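Trandside Regression Suite Migration
Progress report to the Stondel digital fund, covering the period to the end of May

This report covers the second stage of the work to move the Trandside booking system from manual release checks to an automated test suite. The first stage, choosing the tool and writing the pilot scripts, was reported in the winter. Spending is within the amount agreed for the stage.
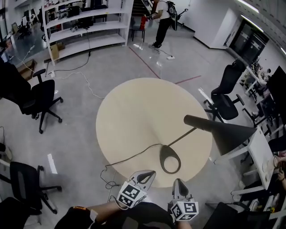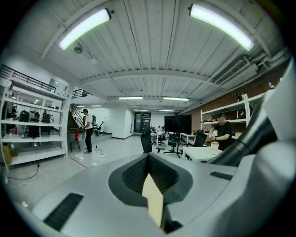 Bergmann wrote after the April demo that the suite was easier to follow than expected, but that a failed run still told the front desk team nothing they could use. They asked for a plain summary at the top of each report, with the name of the booking screen that failed and the step it failed on. We agreed, and the work was added to this stage. The summary is now produced after every nightly run and goes out by email at 6 a.m.

Scripts completed

The suite now holds 139 test cases. They cover new bookings, changes, cancellations, refunds and the member login. Group bookings are partly covered. The discount rules for groups were rewritten in April while our scripts were being built, and the scripts that had been finished had to be taken out and redone. Most are back in. The remaining 12 are waiting for a decision from Trandside on how a discount should be shown when a group drops below the minimum size after payment.

Gift vouchers have not been started. They were planned for this stage and have moved to the next one.

Running the suite

The full suite runs overnight on the test server at Ilthorpe. A shorter set runs each time a developer submits a change, and it checks only login, a single booking and a single refund. Developers had complained that the first version of the short set held them up, so we cut the calendar checks from it and left them in the nightly run.

We had a bad stretch of false failures in early spring. The scripts were looking for buttons by their position on the page, and every layout change broke a batch of them. All scripts now find buttons and fields by a fixed label in the page code. This took longer than the time set aside for it, and it is the main reason vouchers slipped. False failures still happen, mostly when the payment test service is slow to answer. We have set a longer wait on those steps and a single retry. Anything that passes only on the retry is marked in the report so it can be looked at.

Defects found

The suite caught 2 faults that would have reached customers. One let a canceled booking keep its place in the calendar. The other sent the wrong confirmation text when a booking was moved to a different month. Both were fixed before release, and each has its own test case now.

Training

Staff at Ilthorpe have had the first two sessions on reading reports and rerunning a failed case. The third, on editing a script, has been put back to the next period at their request - it clashed with the spring release. The written guide is in draft. The section on test data needs the most work, in particular the steps for resetting the sample member accounts after a run has been stopped halfway.

Risks

The test server is shared with another project, and the nightly run has twice been pushed into office hours. We have asked for a fixed overnight slot and have not had an answer.

The license for the test tool is held by us and needs to pass to Trandside before the project closes. Their purchasing office has the forms.

Next period

Finish group bookings once the discount question is settled
Write the gift voucher scripts
Hold the third training session and issue the guide
Transfer the license

No change to the total budget is requested. We would like to move the unspent travel money into script writing, and will send the form separately.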